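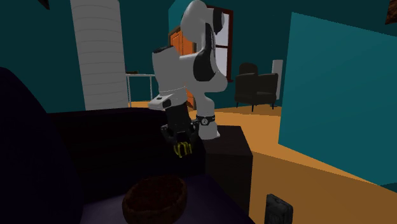
Figure 7.1. A simulated arm above a bowl-like object on a sofa seat, in one of the Bosovia living rooms.

Chapter 7
Practising in Rooms That Don't Exist

I spent most of my first winter in robotics picking things up off a lab bench and putting them back so the arm could have another go. Mug goes down, arm tries, mug ends up under the radiator, I crawl after it. On a good day I got through 340 attempts, and I went home with sore knees and a file of numbers that told me a fair bit about one mug on one bench. Put the same mug on a couch and all bets were off.

This chapter is about what we do now, which is to run a big share of those attempts in simulation first. We'll use Bosovia as our working example all the way through. It's a set of computer-made rooms put together at the Candulton lab, where I've worked since before it had a proper kettle, and every room gets the same arm bolted to the same kind of block so that the only things changing are the ones we choose to change. I like it as a teaching tool because it's small enough to understand in a couple of afternoons and messy enough to go wrong in all the interesting ways.

Look at the colours in Figure 7.1 for a second. Teal walls, an orange floor, a purple seat on the sofa! I wouldn't want to live there. The colours are picked by a script, and they're picked badly on purpose. If every practice room had beige walls and a grey couch, the grasping program would happily learn that bowls are whatever isn't beige or grey, and it would come unstuck the first time it met a red cushion. So we shuffle. This trick is called domain randomization, and Section 7.3 takes it apart properly. For now, just hold on to the idea that a program which has coped with thousands of odd-looking rooms has a decent shot at treating your real one as just another odd-looking room.

Colour is the easy bit, though. Shape and clutter matter more than I expected when I started. A sofa has a back that can get in the way of an elbow. An object can sit at a tilt, so the rim your gripper wants to pinch is higher on one side than the other. Thick rims are harder to get fingers around than thin ones (grab a heavy mixing bowl at home with two fingers and you'll see what I mean). On a flat, tidy bench you hardly ever run into these things, and then you take the robot to somebody's house and run into all of them before lunch.

So what counts as a test? In Bosovia, one attempt goes like this. The room is built, an object is placed, the arm starts from its rest pose and the grasping program gets a single try. If the object is lifted clear and stays held for 2 seconds, we score it as a success. If not, we score it as a failure and write down which sort: missed, slipped, or bumped the furniture. Then the room is thrown away and a new one is built. A full run is 3,000 attempts, and it goes overnight while I'm asleep, which my knees appreciate.

In our July run, the Kwok planner (the first of the two programs we'll study, and the simpler one) failed 446 times out of those 3,000. That's a bit under 15 per cent, and I was pretty chuffed until I sorted the failures by type. Well over half were bumps, and nearly all the bumps happened on soft furniture with a back. The overall score had hidden that completely. If you only remember one habit from this chapter, make it sorting your failures before you celebrate.

The second program, Grallell, plans the whole arm's path along with the grasp, so it worries about the elbow as well as the fingertips. It's slower. Whether the extra time is worth it depends on what's in the room, and I'd like you to work that out from the data yourself in the exercises before you read my opinion in Section 7.6.

One warning before we get going. A simulated cushion is only as squishy as somebody told it to be, and we've told ours some silly things over the years. Section 7.5 covers how we check the simulator against the real arm, including the embarrassing month when our friction setting was off by a factor of ten and every grasp looked brilliant.

Before you start, you should be comfortable with joint angles and reach (Chapter 3) and with reading a table of success rates (Chapter 5). If joint angles are a bit rusty, go back and redo the first few problems. I'll wait.

7.1 Building a room from a list

Every room starts life as a plain text file with one line per item.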